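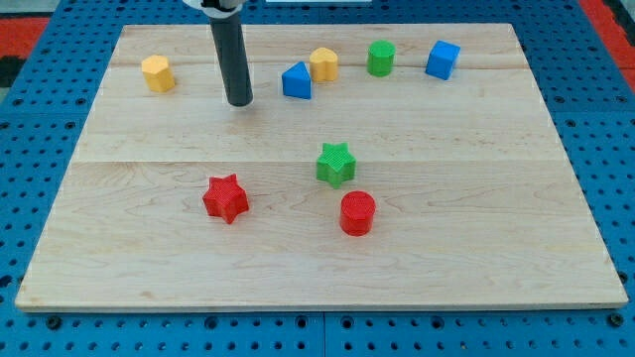
Figure 1. A light-colored board with visible grain, seams running across it.

3.2 Which boards we kept

I'll admit I went into the Quezada survey thinking people would pick a cutting board by price. Nope! Of the 1,546 households that wrote back, 642 put "looks nice left out on the counter" first, and that threw off half my coding sheet. I dropped 116 replies with no board size given (sorry, Ikamport) and reran everything in December. Grain came up far more than I'd planned for, so it gets its own column in the next table.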